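The Long Road to a Fair Hearing at Work

When Soledad Calloway reported her supervisor in the spring of her second year at Flullow, a regional catering and events company, she was given a form, a telephone number and a promise that someone would be in touch within ten working days. The call came in the seventh week. By then she had been moved to a different shift, had lost the weekend hours that made up a third of her pay, and had begun looking for another job.

Her complaint was eventually upheld. The supervisor received a written warning and the company revised its handbook. Ms. Calloway does not dispute that the outcome was correct. Her objection concerns the interval between the report and the finding, during which the burden of the complaint rested almost entirely on the person who had made it.

Accounts of this kind are familiar to Tsegereda Jemal, who directs the workplace fairness program at Prundurent, a nonprofit legal advice center. Over the past three years her office has handled 1,493 inquiries from employees who had experienced or witnessed harassment on the job. Of these, 652 came from people who had already used their employer's internal procedure and wished to know what else was open to them.

"Most employers now have a policy, and many of the policies are well written," Ms. Jemal said. "The difficulty begins on the day after the report. Who speaks to the employee? Where does she work the next morning, and with whom? Very few policies answer those questions."

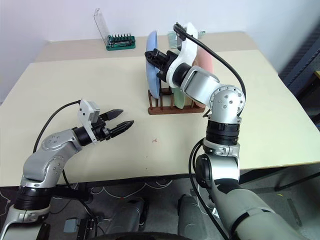
Page last changed: 13 Mar 2026

The center's casework points to scheduling as the most common source of further harm. An employee who reports a colleague is often the one who is moved, usually with the stated aim of protecting her. In hourly work, a change of shift can mean a loss of income, of child care arrangements and of the coworkers who might have supported her account. Managers seldom regard such a move as a penalty - and the employee seldom experiences it as anything else.

A second concern is confidentiality. Employees are commonly told that their report will remain private, yet in a small department the identity of the complainant is often plain from the questions an investigator asks. Ms. Jemal advises employers to say at the outset who will be told, what they will be told and when. A limited promise that is kept, in her view, does more for trust than a broad one that fails within the week.

Some employers have begun to act on advice of this kind. Steyn, a packaging manufacturer with 600 employees, rewrote its procedure last August after a review of earlier complaints. The person who reports now chooses whether to stay in her current post, and any change of schedule is made without loss of pay. A first meeting takes place within two working days. Written updates follow each week until the matter is closed, even when there is little to tell.

The company also ended its practice of sending all complaints to the direct manager. Under the new rules an employee may go to any of four trained contacts, two of whom work on the night shift. In an internal survey carried out after the change, 67 percent of respondents said they would know where to take a concern.

Training remains a point of dispute. Many programs still consist of a yearly video and a short quiz, and several advocates question whether these alter conduct at all. Prundurent's own sessions give more time to bystanders. Participants practice brief, ordinary responses: interrupting a remark, staying in the room, asking a coworker afterward whether she would like company when she makes a report.

The city of Pudton is now considering whether employers that hold municipal contracts should be required to publish their complaint procedures and the average time taken to reach a finding. Business groups have asked that small firms be exempt. Ms. Jemal has argued against a full exemption, noting that workers in small firms often have the fewest places to turn. A longer period in which to comply, she told the council, would be acceptable.

Ms. Calloway spoke at the same hearing. She has since left Flullow and works as a kitchen manager at a residential school, where she is responsible for a staff of nine. She told council members that she keeps a copy of the complaint procedure beside the weekly schedule, and that she goes through it with each new employee on the first day.

The council has asked for further written comments before it sets a date for the vote.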